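**提问：吐司从烤面包机里取出来总是断角，还掉一桌渣，大家平时是怎么拿的？**

提问人：Fahad Lodhi　　11月15日　　分类：厨房 / 小家电 / 日常清理

各位好，第一次在这个版块发帖，说得啰嗦一点请多包涵。

家里上个月换了一台两槽的烤面包机，Vornamex 的，以前那台是 2000 年我岳母买的，用到弹簧都没劲了才舍得放下。新的这台烤得挺匀，颜色也漂亮，可是每天早上取面包都要跟它较劲。面包弹上来只露出一小截，我用手指去揪上面那条边，烫得直换手，揪得急了就断一个角，断下来的那块又掉回槽里去。我太太更干脆，端起机器往桌上倒，结果可想而知，桌面上全是黑黑的小渣子，擦完一遍过一会儿又有。

我买的是 Tenia 的方包，厚片的那种，量过是 19 毫米，槽口是 31 毫米，所以按道理不该卡的呀，两边都有富余。还是说富余太多，它在里面歪了？

想请教三件事：

- 怎么拿才不断角，不烫手？
- 拿出来之后放哪儿？放盘子里底下那面一会儿就软了。
- 桌上的渣有没有省事一点的办法？我们家桌子是白的，一点点都看得清清楚楚。

先谢谢大家！孩子七点多就要出门，所以太复杂的流程我恐怕学不来（笑）。

---

### 回答一（提问者已采纳）

回答人：Shagufta Khattak

Fahad 你好呀，看到你这个帖子我真是倍感亲切，我们家也是白桌子，也是两槽，连断角都断过一模一样的，所以忍不住来多写几句，你泡杯茶慢慢看。

先说最要紧的：一定先把电源拔掉，再去碰槽里的东西。这个我放在最前面，后面讲的所有动作都是在插头已经拔下来的前提下做的。金属叉子、金属夹子不要往槽里伸，拔了插头也别养成这个习惯，里面的细丝碰坏了可没处修。

然后说断角。你揪的是上面那条边，那条边烤得最干，又薄又脆，整片的重量都挂在它身上，它当然不乐意。要夹就夹两个大面，一边一个，让力气落在面上。夹之前先把两边的距离摆好，比面包厚一点点就行，对准了再往下送，别张得老大冲下去，到了跟前才慌慌张张合拢，那样十有八九会磕到面包的边。

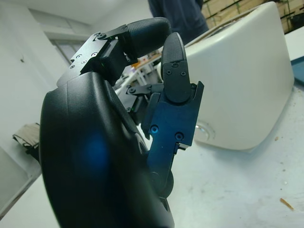 *捏合的姿势：两块指垫面对面，中间留一道窄缝，没有夹东西。*

夹住以后也别马上往上拽。先轻轻晃一下，感觉一下它有没有挂在里面的格栅上。你说的槽宽比面包厚不少，我猜它在里面是斜靠着的，烤的时候水汽一走，边上又翘起来一点，就钩住了。这时候硬拔必断。把压杆往上再推一推，很多机器的压杆都能比弹起的位置再抬高一小截，面包就会多露出来一些，你看看说明书上有没有写。我那台以前用了大半年，才知道有这一手，之前那些断角都白断了，想起来还心疼。

要是顺顺当当露出来了，就慢慢提，稍微歪一点没有关系，顺着它自己的角度走。我从前总想把它扶得笔直再拿，越扶越卡，后来索性由着它斜，反倒一次就出来了。

烫手的问题，我自己用的是一把竹夹子，Grenda 那种小铺子里就有，很便宜，头上是平的。别买弯头带齿的，齿会把表皮咬碎，渣子更多。硅胶头的也行，就是有点滑，力气得用得匀。

接下来是你问的放哪儿。我建议你在机器旁边固定摆一个浅托盘，挨得近近的，面包出来以后平移过去就落下，中间不要悬在桌子上方走很长一段路，渣子就是在这段路上掉的。我们以前是端着盘子在桌子另一头等，一路撒过去，跟撒种子似的。
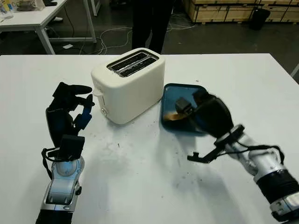 放下去的时候手要轻，接触到托盘了再松开，松得太早它会摔一下，那一摔又是一圈渣。托盘颜色深一点更好用，落了什么看得见，端去水槽边一抖就完事。至于底下那面变软，那是热气闷在底下出不来，你在托盘里搁一个小架子，或者干脆拿两根筷子垫着，让下面透透气，放上 40 秒再抹黄油，脆的还是脆的。这个时间是我自己家里试下来的，你的面包厚，可能要再长一点，多试两回就有数了。

再说桌子上的渣。白桌子确实显脏，我也认了，不过顺序对了会省很多事：

1. 先干扫，后湿擦。用一把小刷子，或者撕一张厚纸的边，把渣拢到桌沿接走。一上来就用湿抹布，渣会化成灰糊糊的一条一条，得擦好几遍。
2. 把机器挪开再扫，它底下那一圈藏得最多。
3. 底下的接渣盘如果能抽出来，一个星期倒一次。等机器凉透了再抽哦。
4. 不要把机器倒过来拍！（悄悄跟你太太说一声。）陈年的渣会卡到别的地方去，下次一加热满屋子焦味。

如果已经有碎块掉进槽里了，拔插头、放凉，能用竹夹子够到的就夹出来，够不到的就等它自己掉到接渣盘里，不用跟它赌气。

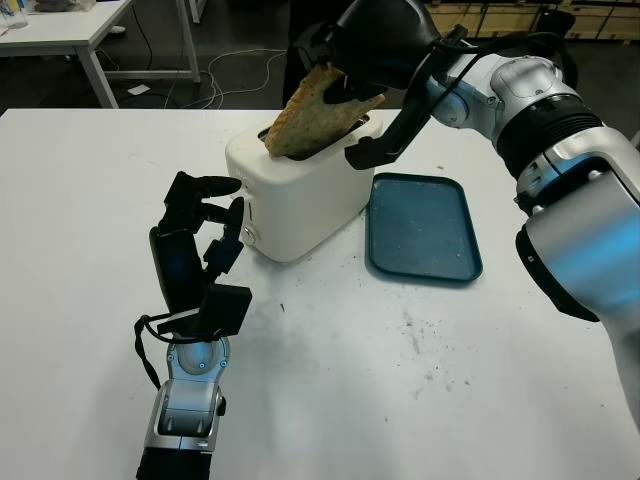
*夹着面包的前后两边往上提，片子斜着出槽，表面金黄带些深色小点。*

对了，还有一个小地方，你可以把火力往下调一档试试。颜色太深的面包脆得厉害，再好的手法也要掉渣的。我婆婆喜欢烤得深深的，她那一片永远是最后烤，烤完我顺手把桌子扫了，省得扫两遍。

写了这么多，早上真做起来也就是拔插头、夹、放、扫这么几下，你家孩子赶时间肯定来得及。有什么不顺的再回来说，我这几天都在。

> **Fahad Lodhi 评论：** 太详细了，谢谢谢谢！压杆那个我刚刚去试，真的可以再往上抬一点，用了这么些天居然没发现。明天早上就把托盘摆上。倒着拍的事已经转达，她让我自己先把接渣盘洗了再说话……
>
> **Shagufta Khattak 回复：** 哈哈，那就洗吧。洗完一定要干透再装回去。

---

### 回答二

回答人：老面发不起来

换薄片的面包。我家吃薄的从来不断。

> **Fahad Lodhi 评论：** 谢谢，不过孩子爱吃厚的，薄的他说像饼干。
>
> **老面发不起来 回复：** 那没办法了。

---

### 回答三

回答人：Ó Súilleabháin 面包房的学徒

上面那位大姐说得很全了，我补充一点关于面包本身的。刚买回来特别新鲜的方包，水分大，切口软，烤出来外面脆里面还是湿的，一夹中间就塌，边上就裂。放到第二天再烤会好拿得多，味道我觉得也更香，我们店里烤给客人的都是隔天的。

如果是冷冻的，直接从冷冻室拿出来烤就可以，不要先放在台面上化冻，化了以后表面一层水，烤完容易粘在格栅上。不过冻的时候一片一片隔开，别两片冻在一起了再去掰，掰的时候那个角就已经有裂纹了，你以为是取的时候断的，很可能早就裂了。

另外自己切的话，尽量让两头一样厚。一头厚一头薄放进去会歪，颜色也深一块浅一块。

接渣盘我同意一周倒一次，天天吃的话两三天看一眼更好。你说的 Vornamex 我没用过，不知道那个盘子从哪边抽，有的在背面，有的在侧面，摸一圈应该能找到。

> **Fahad Lodhi 评论：** 在背面，找到了。里面的东西我就不形容了。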